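Claltbridge 手绘地图小组 常见问题

更新于2021年6月。下面的问题大多是新人写信来问的，也有几条是我们自己在活动上吵了半天才定下来的。没找到答案就直接写信，Jurgita Kalniņš 管信箱，她回得很快，而且特别爱聊，一个关于比例尺的小问题可能收到三页回信！

你们到底画什么样的地图？

什么样的都画。有人画自家楼下那条街，有人画从小学走回家的路，有人画全区的面包店、水井、会咬人的鹅。去年最受欢迎的一张是 Igor Zawadzka 画的《Czarnecka 街的声音》，街上每一处固定的声音都有自己的符号：铁门、鸽子、修鞋铺的机器，还有二楼永远在练同一段音阶的小提琴。地形画得歪歪扭扭，可是住在那里的人一看就笑出来，马上能指出自己家的窗户。

我们只有一个要求：图上的东西你得亲自走过、看过或者听过。照着网上的地图抄一遍当然也能练手，只是不收进年度图册。

我完全不会画画，能来吗？

能来，太能来了！地图和素描是两回事。一张好用的地图，直线可以不直，房子可以是一个方块加一个三角，树可以是一团乱线。真正要花心思的是取舍：哪条路要留，哪条路可以省，字写在哪里才不打架。这些东西练三四张就会有感觉。

小组里现在画得最密、最耐看的几个人，第一张图都惨不忍睹，我自己的第一张把河画到了山顶上。

第一次来要带什么？

一支铅笔（HB 或者 2B），一块软橡皮，一支 0.3 的针管笔，就够了。纸我们有。尺子可带可不带，很多人带了也不用。

如果你已经走过一段路，请把路上的笔记也带来，哪怕是写在收据背面的。千万别誊抄！原始笔记里的涂改和箭头特别有用，一抄干净就什么都没了。

用什么纸最好？

问十个人会有十一种回答，我先说自己的。底稿用奶黄色或者米色的图画纸，克重稍高一点，橡皮反复擦不会起毛。纯白的纸看久了眼睛累，铅笔的浅线在上面也显得发虚。修改稿用半透明的描图纸，盖在底稿上画，不满意就换一张，底稿永远是干净的。

描图纸一定要试过再买。太薄的遇到墨水会起皱，太滑的铅笔挂不住。Odier 纸店卖零张，可以先买两三张回去折腾，喜欢了再买整卷。

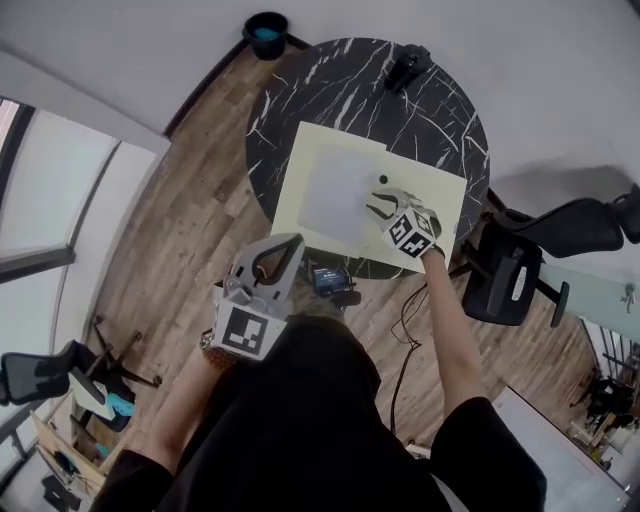 至于尺寸，新手建议从小的画起。一张小纸逼着你做决定，大纸会让人什么都想放进去，然后画到一半就放弃了。等你画完三张小的，再去动那张大的，速度会快得让你自己吃惊。

两层纸老是对不齐怎么办？

在底稿上点对位点。找两个离得远一些的位置，各点一个小黑点，描图纸盖上去以后照着再点一次。以后每次换纸，点对点，再用纸胶带轻轻压住一个边。只压一个边！四边都贴死的话，你没法掀起来看下面。

只点一个点是不够的，纸会绕着它转，转了一点点你看不出来，画到对面那个角才发现教堂已经滑进了湖里。Grażyna Jabłońska 习惯用三个点，第三个点在一个故意不对称的地方，这样连纸放反了都能马上发现。我学了以后再也没改回来。

比例尺必须准确吗？

看你画的是什么。如果图是给别人找路用的，主要路口之间的距离最好大体可信。如果画的是记忆或者感受，那就随你拉长缩短，很多人童年里外婆家的院子就是比整个城还大。

想画得准一些的，我们常用 1:1000，一厘米就是十米，心算毫无压力。街区图用它刚刚好，能画出门牌和大树。再大的范围就自己往上加倍，在图角上注明就行。

没有注明比例尺也可以，但是请写一句“不按比例”。看图的人会感谢你的。

怎么量距离？要买仪器吗？

用脚！先找一段已知长度的路，操场跑道最方便，来回走几趟，算出自己一步多长，写在笔记本第一页。然后忘掉步子这件事，正常走，边走边数。

数步子最大的敌人是熟人。走到一半有人跟你打招呼，数字立刻飞了。我的办法是每一百步往另一个口袋里放一颗豆子，聊完天至少还知道豆子有几颗。我量过从图书馆后门到老码头的路，1208 步，三次里有两次完全一样，高兴得晚饭多吃了一碗。

上坡的时候步子会变短，下坡会变长，第一次量山坡的人都在这里吃亏。往返各量一遍，取中间的数就好。

方向呢？

一个最普通的指南针就行，读到“东北偏东”这个程度，画街区图已经绰绰有余。读数时离汽车、铁栏杆和井盖远一点。有一回 Orhun Tatlı 把整个广场画转了小半圈，查来查去，他每次都是靠着那排铁椅子读的数。

没有指南针也能画。先把最长最直的那条街当作基准，其他路都跟它比：是垂直、是斜着、还是差不多平行。最后统一标一个北就好了。

图上非得是上北下南吗？

一点也不！我特别喜欢那些把上方留给河、留给山、留给车站的地图。以前很多地方的人就是按照水往哪里流来认方向的，画出来的图放在当地一看就懂。你从家门口出发，前方在上，这样的图走起来最顺手。

只要画一个指北的箭头，别人就能看懂。箭头怎么画也很值得玩：Marianna Szczepańska 每张图的箭头都不一样，有一次是一把勺子，有一次是一条晾着的长袜。

文字怎么放才不乱？

先写字，后画细节。这条顺序救过我无数次。字占的地方比你想的大得多，等房子和树都画满了再写，就只能挤在缝里。

河名顺着河写，街名顺着街写，山名可以拉开字距，横跨整座山。中文有个好处，竖着写也很自然，南北向的街直接竖排，漂亮极了。同一类东西用同一种字体和大小，水用斜体，陆地用正体，看的人不用想就分得开。

如果字实在放不下，就写编号，图边上列一个表。编号从一个角开始，按顺序绕一圈，别东一个西一个，不然找 14 号能找到天黑。

符号要不要统一？

图册里的公共符号有一份小表，厕所、饮水点、台阶、长椅这几样请照着用，给别人带来方便。其余的自己发明。发明的符号要在图例里出现，哪怕你觉得它一目了然。我画过一个自认为极其明显的“馄饨摊”，有人说是云，有人说是羊。

符号画小一点，画到原来想的一半大，再看看是不是还认得出。认得出就留下。

颜色怎么用？

先用黑白画完，再考虑颜色。黑白立不住的图，上了颜色也立不住，还会更花。颜色控制在三种以内，其中一种留给水。彩铅最不容易出事，水彩要配厚纸，马克笔会透，请垫一张废纸，活动室的桌子不是你的画布（上次那片绿色擦了整整一个下午）。

另外，复印一份再上色！原稿只有一张，复印件可以糟蹋十张。

你们在哪里活动？我能自己在家办一个小组吗？

欢迎欢迎，越多越好！Prurkia 那边的小组就是从一家人的餐桌上开始的，后来人多了才换地方，现在他们每年跟我们交换图册。 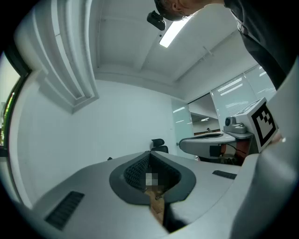
挑场地，先看光，再看墙，最后才看大小。描图最怕自己的影子压在线上，灯应该放在不写字的那只手一侧，能借到窗边的位置更好。墙也很要紧，大家画到一半需要把图挂起来退远看，花墙纸会把浅铅笔线吃得一干二净，所以像图里这种白墙的办公室房间，我们一听说能借就马上去问。去之前问清楚墙上能不能贴纸胶带，不能贴就拉一根绳子，用木夹子夹。桌子拼起来以后，中间那条缝请用硬纸板盖住，否则每个人的河都会在同一个地方断掉。

人数方面，六个人最舒服。再多就分两桌，每桌有一个愿意被打断的老手。

带孩子来可以吗？

可以，而且非常推荐。孩子画的地图信息量惊人，大人根本注意不到的东西他们全记得：哪块砖是松的，哪个院子有猫，哪段围栏能钻过去。请给他们真正的任务，比如负责记录一条街上所有门的颜色，别随便打发他们去涂色。

太小的孩子请有大人陪着，针管笔尖很细，也很贵。

出去走图的时候要注意什么？

穿舒服的鞋，带水，带一块比笔记本稍大的硬板。站着记笔记没有硬板真的很狼狈。铅笔用绳子拴在板上，相信我。

别站在马路中间记东西。别画私人院子里面的情况，从公共道路上看得见的树可以画，晾的衣服就算了。有人问你在做什么，大大方方给他看，十次里有九次他会告诉你一个只有本地人才知道的事，那条小巷以前叫什么，这口井哪一年封的。我一半的好素材都是这么来的！

下雨也能走，带一支油性铅笔就行。雨天还能看出水往哪里流，哪里会积水，晴天画一百次也画不出来。

完成的图会怎么处理？

原稿归你。愿意收进图册的，借给我们扫描，扫完还你。目前档案里有 757 张，最早的几张是用圆珠笔画在格子本上的，看得人心里发热。去年的图册印了 202 本，很快就送完了，今年会多印一些。

图册按地方排，不按作者排，于是同一条街常常有好几张挨在一起，一张全是树，一张全是气味，一张只画了路灯。翻到这种地方我总要停下来看很久。

投稿截止到什么时候？

十月底之前把图交过来就能赶上当年的图册。交晚了自动算进下一年，不用道歉，也不用写长信解释。

每人最多五张。背面用铅笔轻轻写上名字、地点和走图的季节。季节请一定写，同一个公园冬天和夏天的视线完全不一样，树叶一落，对岸的房子全出来了。

纸卷起来压不平怎么办？

反方向轻轻卷一下，放两分钟，再夹在两张干净的大纸中间，上面压几本厚书过夜。别用熨斗，别喷水。描图纸尤其受不了潮，一湿就鼓包，鼓了就回不去了。

长期保存最好平放。没有大抽屉的，用两块硬纸板夹住，塞到床底下，很多组员都是这么干的。要卷就画面朝外卷，打开时边角会往下贴，画面好看，也不容易蹭到。

画错了一大块，要重来吗？

先别！把描图纸盖上去，只重画错的那一块，看看能不能接上。接得上就把整张再誊一遍，接不上再考虑重来。放一个晚上再决定，第二天看往往觉得那条歪掉的路还挺可爱。

墨水线画错了可以用刀片轻轻刮，纸要够厚。也可以把错误变成东西，我的图上有三个池塘都是这么来的（当然没有收进图册，那三个池塘谁也没走过）。

可以用电脑画吗？

扫描以后在电脑上清理灰尘、调一下深浅，没有问题。整张在电脑上画的我们也爱看，可以带来一起讨论，只是图册目前只收手绘。有几位组员两样都做，先手绘定下取舍，再用软件做一个整齐的版本给邻居们打印，两边都很开心。

有没有推荐的第一张图？

画你今天走过的最后一段路。从哪里拐进来的，经过了什么，门在哪一边。一张巴掌大的纸，二十分钟，不许擦。画完在角上写上日期收起来，过半年再画同一段，两张摆在一起看。我到现在还留着我的第一张，河还在山顶上。

怎么报名？

写信给 Jurgita 就行，告诉她你想画哪里。不收费，纸和纸胶带由小组出，茶自己带杯子。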